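Home | Diary | Notes | Contact

Monday, July. Spent the morning on the draft handling rules for sharp tools. Section 5 said only that the arm must "hold the knife safely", which cannot be checked by anyone. Aarti Katiyar wants a stated grip point and a speed limit for each tool. Agreed on both, and sent the wording to Prendbridge.

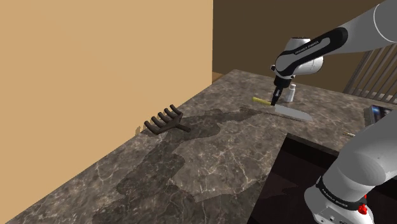 Simulated counter, gripper at the join of handle and blade.

Clause now reads: blade flat before contact, fingers clear of the edge, no lift while another object stands next to the blade. The bottle would fail that last part -- left as a test case. Nearly 14 comments still open from Ollow, two of them on shadows and lighting. Will answer those after lunch.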